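Search this site Go

Unit 3: Household and Shop-Floor Chores

Course notes prepared by Jintana Kaewmanee, Chantharasri Technical Program

A chore is harder to automate than a factory task of the same length. On an assembly line, parts arrive in a known position. In a home or a small workshop, objects lie on top of one another and few of them share a shape. Sorting a mixed bin remains a standard test for this reason – it asks a machine to find, grip and lift things it has not been told about.

The Grinside exercise uses 18 objects and allows 60 seconds for each pick. Students should record every attempt, including drops and empty grips. A full set is 216 attempts. Report the success rate by object as well as the overall rate. Bring your log sheets to the Friday session.

Reading: the Warov handout on grasp planning, section 3.

Comments

Shagufta Mohmand: Does a pick that moves two objects count as one success?

Jintana Kaewmanee: It is recorded as a failure. Please note the second object in the margin.

Kristýna Urban: The Warov handout opens now, thank you.

Contact the program office | © Chantharasri Technical Program | Back to top 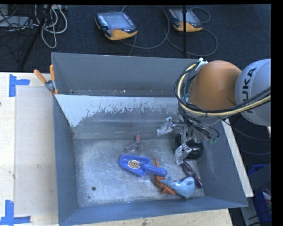

Can a robot tidy a room without help yet?

Machines can complete parts of the job under supervision, but an ordinary cluttered room still requires a person to step in.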